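4.2 Reporting rules for simulated handle tasks

We were glad to find how much a few plain rules can do for a cabinet benchmark. Dutari holds 2,633 simulated trials, and before the rules were in place two labs could score the same trial in different ways. Our protocol, Stilico, asks each lab to fix its success test in writing before the first run, to publish every seed, and to keep the wrist view for failed trials as well as good ones. Figure 3 has three wrist views from one cabinet setting. 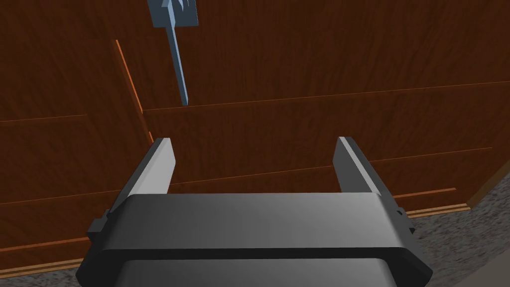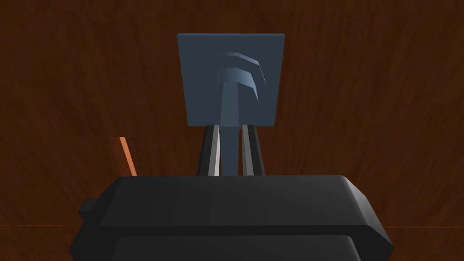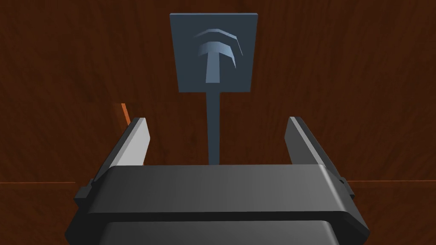
Figure 3. Simulated wrist views with a parallel gripper and blue or blue-gray hardware against reddish-brown wood. The fingers are open with nothing between them in the first view; in the second, the stem sits in the gap between the pads.

4.3 Labeling Contact

The second view is the kind that makes this rule worth having! Pads that bracket a stem closely may or may not be pressing on it, and a labeler working from pixels alone will guess. Stilico therefore takes contact from the simulator's force log and never from the picture. A grasp counts only if both pads report force for 2 consecutive steps, and a trial ends at 500 steps whatever the arm is doing.

We tried the rule on 54 trials that our labelers had disagreed on, and the log settled nearly all of them. The few left over had gaps in the log itself, so we now require labs to report missing steps next to the success rate.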